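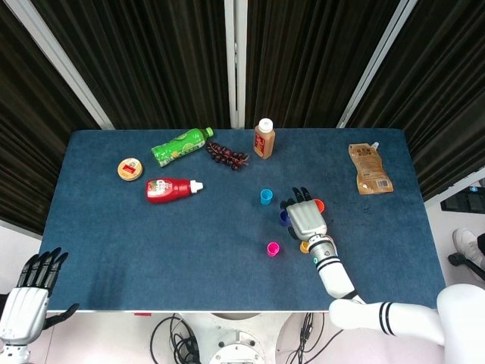

The cup table at the Plovenitz shed, mid-session. Right hand on the job, left hand supervising.

Plovenitz Shed Robotics – Gallery 6
Posted November 7, 2018

Welcome back to the slowest hobby in the shed. If you came for backflips, the internet is full of them. We are teaching a robot to stack plastic cups, a skill most toddlers pick up between naps and then lose interest in. We have not lost interest. We may have lost some perspective.

The arms have been on the pedestal since January and they behave themselves most of the time. The hands are another matter. They have proper fingers, which looks terrific and means there are many more ways to pick up a cup badly. Our old two-jaw gripper was ugly as a boot and never once poked a cup over with its own thumb. We voted it out anyway, on grounds of glamour.

The software is a stew. Motion planning is a thing we call Binex, written over one long weekend and regretted over several others. Zalewska does the vision and has firm opinions about colour. It loves the pink cup. It is less sure that orange and yellow are different things, and to be fair, under shed lighting there are evenings when we agree with it.

Then there are the groceries. The grapes, the tin, the juice and the sauce bottle are clutter, put out so the robot can learn to leave them alone. Leaving things alone is harder than it sounds, as anyone who has shared a workshop will know. The curtains are there for the same department: Zalewska used to find cups in the shelving, in the bin and once in a visitor's jumper. With plain dark cloth behind the table it mostly finds them on the table.

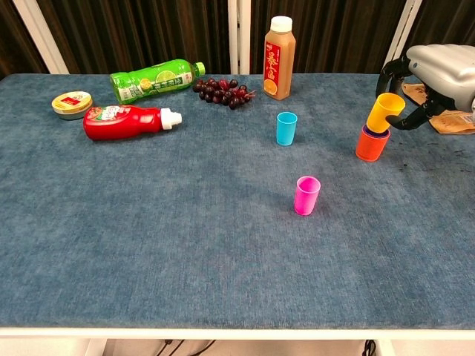

Stacking is where the grip force matters. Set it at 70 and the cup slides out on the way over. Set it at 75 and the cup comes along nicely but doesn't want to be let go of, so the whole stack leaves with the hand like a kid being dragged out of a party. The answer is presumably a number in between, and we have argued about which one for longer than we'd like written down. The current theory is that the fingers should relax one at a time, and the current problem is that Binex thinks "one at a time" is a suggestion.

Still, the log stands at 115 stacking attempts, and the recent ones are a good deal less embarrassing than the early ones. The felt has been a help – cups that get bumped on it tend to stay near where they were bumped.

Next up is the Wison wrist bracket, version whatever we're on now, and tidying the cables under the table before someone takes a chair through them. Gallery 7 goes up when there's something to put in it.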